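The Zone That Waited for a Ship

The fence went up first. It runs for two miles around the old grain terminal at Nindedwood, eight feet high, with a single gate and a customs booth that was painted before it had a power line. Inside it, the rules on import duty are different from the rules in the rest of the county. A container of machine parts can come off a ship, sit in a shed, be turned into pumps and leave again by sea, and no duty is owed on any of it.

That was the pitch made to the port district four years ago, when the last grain contract ended and the terminal laid off most of its crew. A foreign trade zone would bring in light manufacturing, the consultants said, and with it 737 jobs within five years. The number appeared on a banner at the county fair. It is still quoted at public meetings, usually by people who are angry about it.

The payroll inside the fence now stands at 221. Most of those jobs belong to Kosico, which assembles irrigation pumps, and the rest are split between a cold storage company and a freight broker named Haberkorn that leases the old weighmaster's office.

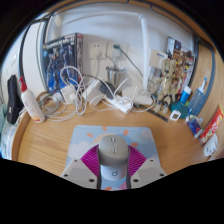 Emiliano Bustamante has managed the zone since the second year. He came from a trucking company inland and had never worked at a port. He thinks the original forecast was a mistake, but he does not think the zone is.

"They took a figure from a place with three times the water depth and a rail yard," he said. "We have one berth and a two-lane road. If you had told people 200 jobs at the start, they would have called this a success."

The savings are real for the companies that use them. Kosico brings in castings and motors that would be taxed on arrival anywhere else on this stretch of coast. Inside the zone, the company pays only when a finished pump is sold into the domestic market, and at the rate for pumps, which is lower than the rate for motors. Pumps that go overseas are never charged. The plant manager said the cash this frees up covers the lease on the building with some left over.

What the arrangement does for everyone else is harder to measure. The port district borrowed to build the fence, the gate and a new drainage system, and the payments come out of the same budget that dredges the marina and repairs the public dock. The zone's tenants also get a break on property tax for their first ten years. The school district, which had no vote in the matter, loses part of that money.

At the January meeting of the port commissioners, the argument lasted until past 10 p.m. Two boat owners wanted to know why the marina had gone without dredging for three seasons. A retired crane operator asked how many of the new jobs paid what the grain terminal used to pay. The answer, from the district's own survey, was 60. The others pay less, though they come with steadier hours than the grain work ever had.

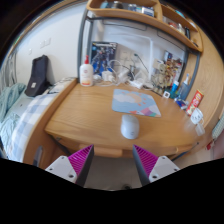
The next test is a shipping line. Lesorance, a small carrier that runs feeder service between larger ports, has offered to call at Nindedwood twice a month if the district guarantees it a minimum volume. At present most of the zone's cargo is trucked in under bond from a bigger harbor 69 miles to the south. The trucking eats into the duty savings, and two possible tenants have walked away over it.

The guarantee is the sticking point. If the cargo falls short, the district pays the difference. Bustamante supports the deal and has told the commissioners so in writing. He has also told them that he cannot promise the cargo will be there in the first year.

Haberkorn's local office has offered to take a share of the risk in exchange for the right to book the space on each sailing. Some commissioners like the idea. Others worry that it would put one tenant in charge of what the others pay to move their goods, and the district's lawyer is looking at whether it is allowed under the zone's grant of authority.
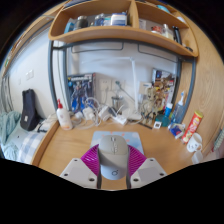 Can a local business use the zone without moving inside the fence?

A company in the county can apply to have its own building approved as a zone site, and the port district handles the application for a fee. The building has to meet customs rules for security and inventory records, and for a small shop the cost of keeping those records can be more than the duty it would save. One boatyard has applied so far. Its application is still under review.

The commissioners take up the Lesorance guarantee again after the spring budget is adopted. Until then, the berth is being used by a dredge tender and, on most mornings, a few people fishing for perch.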